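Grendamis Boards > Rooms and Furniture > Surfaces
Topic: Shared lunch room, gloss white round table, smears after wiping

ehmabula
Posts: 162
6 March 2021

I look after a shared room with a round table, gloss white top on a white base, and blue plastic chairs with perforated seats and backs. There is a second table with a very dark top. The room is used for work in the mornings and for eating at midday, so both tops get cleaned between the two.

The problem is on the white one. After cleaning it looks fine from standing height, but sitting down and looking towards the windows I can see arcs where the cloth went round. On the dark one I get crumbs left at the edge, and a grey bloom if too much liquid is used.

Current routine, as written on the card inside the cupboard door:

1. Clear everything off except the folded napkin, which stays in the middle until last.

2. Hold the trigger bottle upright by the neck and bring it in from the side, clear of the chairs.

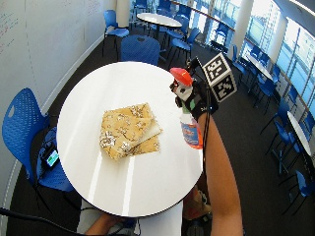
3. Lift the napkin off. Two pulls of the trigger, one on each half of the top.

4. Wipe with a folded microfibre cloth, 45 cm square, from the far edge towards you.

5. Turn the cloth to a dry face and go round the rim.

6. Leave for two minutes, then put the napkin and plates back.

The chairs are done at the end of the week with a bucket. Is the fault in the amount, the cloth, or the order? I would like to change one thing at a time.

fiifi_l

Step 5. You wipe in straight lines and then finish in a circle, so the circle is what you see. Do the rim first, then the flat in straight overlapping passes, and lift the cloth off at the end of each pass. Do not stop on the surface and reverse.

Also, what is in the bottle? If it is a ready-mixed kitchen degreaser it will leave something behind on gloss whatever you do with the cloth. Pledalton did this on our counters until we followed it with plain water.

ehmabula

Not Pledalton. It is a tinted multi-surface spray, decanted from a larger container by the cleaning contractor, so the label on the bottle may not match the contents. I have asked them.

Lewis

I disagree about the circle. A round top wiped in straight passes gives you different pass lengths and more stops near the edge, and stops are where the residue is dropped. I do ours in a spiral from the middle outwards and there is nothing to see afterwards. The cloth should be barely damp. Spray the cloth, never the table.

With two pulls on the table itself, most of the liquid is in two patches and you are then spending the whole wipe moving it about.

fiifi_l

A spiral moves the dirt to the rim and then over it. On a table that people lean their forearms on, the rim is the dirtiest part already. I would sooner deal with it separately.

uhuench

Before anyone changes the method, check the lighting. What you see on gloss is mostly the source, reflected. We had a run of complaints in our room, and the surface was clean by any test we could do. The complaints came from people sitting on one side only.

Go round the table and look at it from each chair, at seated eye height, with the ceiling light on and then off. If the arcs are visible from one chair and absent from the one opposite, you have very thin residue and low-angle light, and a better cloth will deal with it.

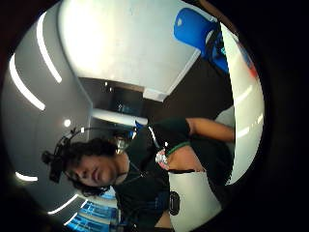

If they are visible from everywhere, the residue is thick enough to scatter light and you need to rinse. Take a clean cloth, wrung out in plain warm water, then a dry one. Do that once on half of the top and leave the other half alone, so that you have something to compare it with. Write down which half.

I would also separate the two kinds of daylight. Window light comes in low and gives you long bands on the surface. A broad ceiling panel gives a flat glow which hides almost everything. People who inspect under the panel pass the table, and people who sit facing the window fail it.

ehmabula

Tried this at lunchtime. Arcs visible from the two chairs facing the windows, not from the others. With the blinds down I could not find them at all. So thin residue.

I have not done the half-and-half rinse yet. The table was in use.

rhruby

For anyone who wants to learn to read reflections, start on something curved and strongly coloured. White gloss is the hardest case, as the highlight and the surface are nearly the same shade. On red the highlights separate from the colour, and you can follow each one along its length. On a clean curve, the edge of a highlight should run on without a break. Where it goes woolly or steps sideways, either there is something on the surface or the surface itself is uneven, and a wipe will tell you which.

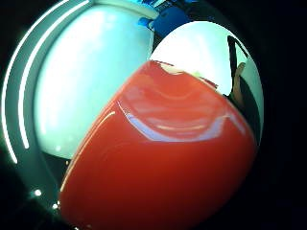 Glossy red, close up. Highlights run pale blue across the middle, pink above.

Once you have done that a few times, go back to the white and look only at the edges of the window reflections. Ignore the middle of the band.

Lewis

Useful, although wavy highlights on a moulded item are normal and will not wipe off. I would not want somebody scrubbing at a perfectly good surface on the strength of that.

rhruby

Agreed, which is why I said a wipe will tell you. One wipe. If it is still there, leave it.

e_korletey

Nobody has picked up the dark table. Crumbs and liquid need to be treated as separate jobs there. If you spray with crumbs present they go to paste, and the paste is what dries to your grey bloom.

Most of it can be dealt with before the cloth comes out. Anything that crumbles, such as cornbread or toast, goes on a plate with room to spare, and the plate stays put until the food is finished.

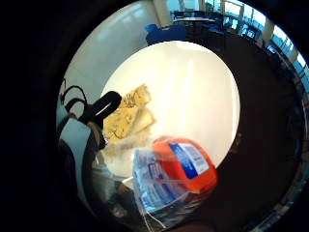 Carry the plate away level, and tip the crumbs into the bin before it goes near the sink. Then a dry brush over the table towards one point on the edge, with a pan held below. Only after that the damp cloth. We use an Eker table brush, but any soft one will do.

Bags are the other thing. Crinkly food bags hold crumbs in the folds and drop them when somebody picks the bag up, so fold the bag over before you move it, or take it to the bin opening upwards.

fiifi_l

A dry brush on a dark gloss top will scratch it in time. I would use the edge of a barely damp cloth and lift.

e_korletey

Ours is matt. Ehmabula, is yours gloss or matt?

ehmabula

Somewhere between the two. It shows finger marks but I cannot see a clear outline of the window in it. I will use the cloth edge to be on the safe side and buy the brush if that is too slow.

Revised card, first draft:

Both tables: crumbs off before any liquid.
White table: spray the cloth, one pull. Rim first, then straight passes, lifting at the end of each.
Dark table: plain water only, then dry.
Check from the chairs facing the windows, sitting down.

Lewis, I know you would do the spiral. I will run the straight passes until June and then swap.

Lewis

Fine. Keep the same cloth for both or it proves nothing. And wash it without fabric softener.

uhuench

Still do the half-and-half rinse first. If there is old residue under all this, neither method will get a fair run.

ehmabula

Rinsed the window half this afternoon, plain water and a dry cloth. Fewer arcs on that side than on the other, though there is still one near the rim that I can feel with a fingernail, so that may be a scratch. The other half gets done on Monday.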